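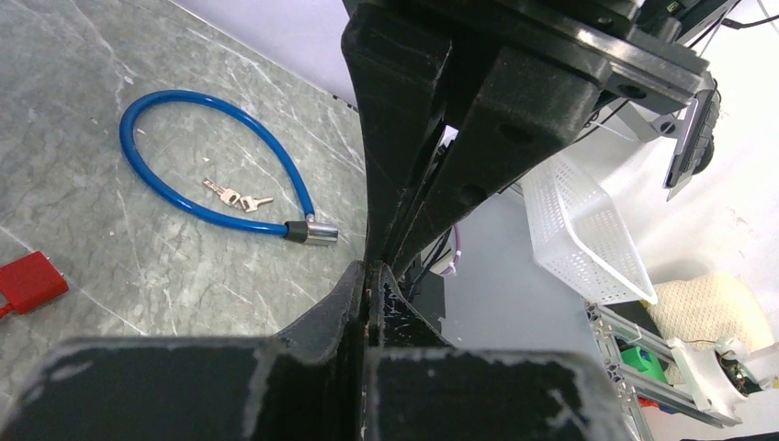 Las tipografías variables llevan varios años disponibles en los navegadores, pero su adopción en aplicaciones de escritorio ha sido lenta. El motivo principal está en la capa de renderizado: la mayoría de los conjuntos de componentes guardan en caché cada glifo como mapa de bits, con una clave formada por familia, peso y tamaño. Cuando el peso deja de ser un valor discreto y pasa a ser un punto cualquiera de un eje continuo, esa caché crece sin control o deja de acertar.

Nernent, el entorno de interfaz que Pirkance distribuye junto a sus herramientas de gestión documental, ha rehecho esa parte en la versión que se publicó en diciembre. El cambio afecta a todo lo que dibuja texto: menús, etiquetas, cuadros de diálogo, tablas y el editor integrado. La familia por defecto pasa a ser Heston, una sans serif con tres ejes (peso, anchura y tamaño óptico) que sustituye a los 24 archivos estáticos de la versión anterior.

Un solo archivo, tres ejes

El eje de tamaño óptico es el que más se nota en el uso diario. En los cuerpos pequeños, Heston abre las contraformas, aumenta la altura de la x y separa ligeramente las letras. En los títulos hace lo contrario. Antes, el sistema elegía entre dos cortes, texto y titular, con un salto visible al ampliar la interfaz. Ahora la transición es continua y depende del tamaño físico calculado a partir de la densidad declarada por el monitor.

Esa última condición tiene consecuencias. Los monitores que informan mal de su densidad reciben un tamaño óptico equivocado, y el texto aparece demasiado abierto o demasiado compacto. La opción para fijar el valor a mano existe, pero está en el archivo de configuración y no en el panel de apariencia.

El peso normal es 400, como marca la convención. En el tema oscuro el valor baja de forma automática para compensar el efecto por el que los trazos claros sobre fondo oscuro parecen más gruesos. La compensación se aplica al texto corrido y a las etiquetas, no a los iconos tipográficos, que conservan su grosor y quedan algo pesados junto a las palabras que acompañan.

La caché de contornos

Getachew Kahsay, responsable de la capa gráfica de Nernent, explica que la primera solución consistió en redondear los ejes a pasos fijos y mantener la caché de mapas de bits. «Funcionaba en las pantallas estáticas. En cuanto animábamos el peso de una pestaña al pasar el cursor, se veían los escalones», señala. El equipo optó finalmente por guardar contornos interpolados y rasterizarlos en la tarjeta gráfica, con una segunda caché pequeña para los tamaños que más se repiten.

El módulo encargado de ese trabajo se llama Negussie y puede desactivarse. En equipos sin aceleración gráfica, el entorno vuelve a la rasterización por procesador y anula las animaciones de peso. El resultado es correcto, aunque el desplazamiento por tablas largas pierde fluidez. En nuestra prueba, una hoja con 183 columnas tardaba en repintarse lo suficiente para que se apreciara el barrido de izquierda a derecha.

El consumo de memoria mejora en las sesiones largas. La caché antigua no liberaba los glifos de los documentos cerrados hasta salir del programa; la nueva los descarta por antigüedad. También desaparece el retraso que se producía al abrir por primera vez un documento en un alfabeto no cargado.

Qué ocurre con los temas de terceros

El repositorio de Pirkance alojaba 57 temas de terceros en el momento de escribir este texto. Los que definen el peso mediante nombres (fina, normal, negrita) siguen funcionando, porque el entorno traduce cada nombre a su valor numérico. Los que apuntan directamente a un archivo estático fallan en silencio y muestran la familia del sistema operativo. El registro de errores anota la sustitución, pero la interfaz no avisa.

Para adaptar un tema basta con retirar las rutas a los archivos y declarar los ejes en el bloque de tipografía. Si se omite la anchura, se toma el valor normal. Si se omite el tamaño óptico, queda en automático. Conviene revisar los botones de ancho fijo - Heston ocupa un poco más que su predecesora en cuerpos pequeños - y los encabezados de tabla, donde el recorte con puntos suspensivos aparece antes.

Queda pendiente la exportación. Los documentos que se guardan en PDF incrustan instancias estáticas de la fuente, una por cada combinación de ejes utilizada, de modo que un informe con muchos niveles de título genera un archivo mayor que antes. Kahsay indica que la agrupación de instancias próximas está escrita, pero sin fecha de publicación.

Última actualización: 14 de abril de 2021

Artículos relacionados
Modo oscuro y contraste: cómo se calculan los grises de una interfaz
Escalado fraccionario en configuraciones con varios monitores
Iconos vectoriales o fuentes de iconos: diferencias de rendimiento
Guía para migrar un tema antiguo de Nernent
Animaciones de interfaz y opciones de accesibilidad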